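Meetings that should have stayed lunch
Speaker notes, Womden staff day, 21/05/2026

Slide 1. Hello
Wait for the coffee queue to sit down. Say who I am, then admit I have called plenty of bad meetings myself, including the Lustell one. Pause for the people who were at it.

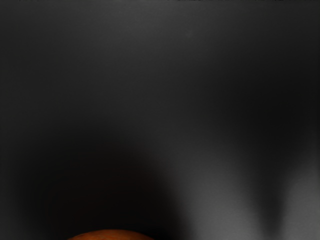 Ask for hands: who has a meeting in the diary with no idea what it's for? Put my own hand up. Don't let anyone explain theirs or we'll be here until November.

Slide 2. The sums
Last year the Semwal office booked 2,929 meetings. Let that sink in, then mention that the usual length was 90 minutes, chosen by the calendar and never questioned by a living soul. The longest ran to 180 and was on the subject of saving time.

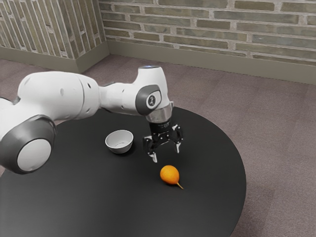 Remitz tried a rule: two agenda items, then everyone goes. Grumbling for a fortnight. After that people began turning up having read the papers, which alarmed the chair. 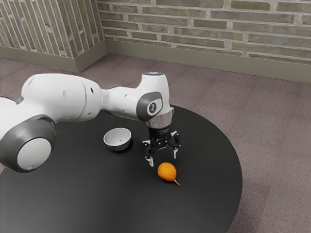 Slide 3. What to try
Cancel one regular meeting and tell no one. See who notices.
Write the decision you want at the top of the invite. If you can't, go for a walk.
Questions, if we have time. Finish early whatever happens, or I'll never hear the end of it.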